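Catalog > Serving and Prep > Clear Plastic > Dishes and Bowls

Gostley Clear Round Dish and Ridged Bowl

2 min read

The Gostley set pairs a large, flat-based round dish with a smaller, deeper bowl. Both parts are molded in transparent plastic and are sold together under item number 171. Spare dishes and bowls can be ordered separately.

The dish has a flat base and a thin raised rim. It is intended for dry goods, cut fruit and portioned items that need to stay in a single layer. The bowl steps down through concentric ridges to a rounded bottom and has molded markings on the upper inner wall. Net weight of the set is 1,060 g, packaging excluded.

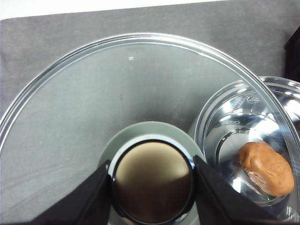 Gostley large dish with the smaller ridged bowl, on gray mat.

Clear plastic takes on the color of whatever is under it. On a gray or dark surface, the dish base reads as gray, and light marks are easier to see than on white. Check the base against both a light and a dark surface before service.

Cleaning: hand wash with a soft cloth and mild detergent. Rinse the ridges of the bowl from the rim down. Abrasive pads will dull the gloss. Not for oven or microwave use.

Stacking: up to 3 dishes per stack, with a paper liner between them. Store bowls separately - the rims scratch if they are forced together.

Supply: cartons ship from the Hullulmont warehouse. Contract orders above 3,000 sets are quoted individually by Mireille Gaillard. Replacement parts are handled by Tamer Moussa at the Brirnau office.

Specifications last revised 4/10/22. The lidded version is listed under Ouazzani and does not share parts with this set.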